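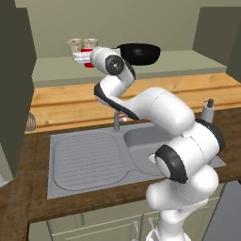
Our kitchen is getting an arm. How did it change things for your crew?

Posted in Workplace & Shift Work by derasthorpe_dish

Hi all! I work in the staff kitchen at a conference center in Derasthorpe. We feed 110 people at lunch and then there's the mountain of cups, glasses and bowls that comes back. Management has signed up for a robot arm that will put things away at the sink station and later on (they say) do some of the rinsing too. It comes in August.

So far we've only seen it in simulation. The people setting it up at Weerakoon send us renders of the arm working at a sink, and we get to comment on them, which I love. In the latest one it's reaching up to the shelf behind the sink with a little red thing held sideways in its fingers, and there are two clear glasses right above it and a black bowl next to the hand. I looked at that and thought, well, that's my afternoon right there! Reaching over a sink to a shelf is what wrecked my shoulder in the first place.

I'm excited about it, I really am. But some of the others on my shift are quiet about the whole thing and I'd like to hear from people who've been through it. What did your day look like after? Did anyone lose hours? And is there anything we should ask for now, while it's still on a screen and easy to change?

Edit: there are 4 of us on the shift, somebody asked. No glass washer, just the sink and one dishwasher.

plistutholm_nights

Oh, this is a great time to be asking! We got ours at the Plistutholm site two years ago and I'd fight anyone who tried to take it away now. Long answer coming, sorry.

First the hours, because that's what your coworkers are quiet about. We didn't lose any, but we got that in writing before the thing was bolted down, and I would push for the same. Ours said no cut in scheduled hours for the first year, and that anyone whose tasks changed got paid training time. Ask for it as a group. A "don't worry" in the hallway doesn't count for much once the manager moves on (ours did).

What changed in the day: a lot less reaching and a lot more sorting. The arm likes things to come to it in a certain way, so one of us stands at the return hatch and sets things up for it. Cups on one side, bowls on the other, anything chipped goes in the bin. I thought I'd hate that job and it's my favorite now, you get to talk to everyone who brings a tray back. The first weeks were slow though! Slower than doing it by hand. It stopped every time somebody left a spoon in a cup. Please don't let anyone judge the thing, or you, on those weeks.

About the renders. Comment on everything. The setup people know robots, they don't know your kitchen. Things I wish we'd said early:

The glasses. If your arm is going to work that close under a row of glasses, ask what happens when the row is full, or when somebody shoved one right to the front edge, which on my shift is always. We ended up giving glasses their own shelf and breakages dropped by 90 percent.

Where you stand. Ours was planned as if there'd be no people at the sink at all. You will still need the tap for a pot or a burned pan or just to wash your hands, so ask them how you pause it and who is allowed to. Everyone should be allowed to.

Shelf height. Once the arm does the reaching, it's tempting to put things higher. Then it's down for a morning and you're on a step stool. Keep everything where the shortest person on the shift can get it.

Noise wasn't a problem, by the way. Ours hums. We gave it a name inside a week and you will too.

Good luck with the shoulder! Mine is so much better.

grusesano_mike

We have one at Grusesano, different make. It's fine. Ask who cleans it. At our place that turned out to be us, end of every shift, and it wasn't in anybody's job description until we complained.

Also get a phone number for when it stops. Not an email.

derasthorpe_dish

Thank you both, this is so helpful! I've sent the glasses question to Weerakoon already and asked for a render with the shelf full and one glass right at the edge. The hours in writing I'm bringing up at our next shift meeting. I hadn't thought about the cleaning at all, so that's going on the list. Will post again once it's in and we've picked a name.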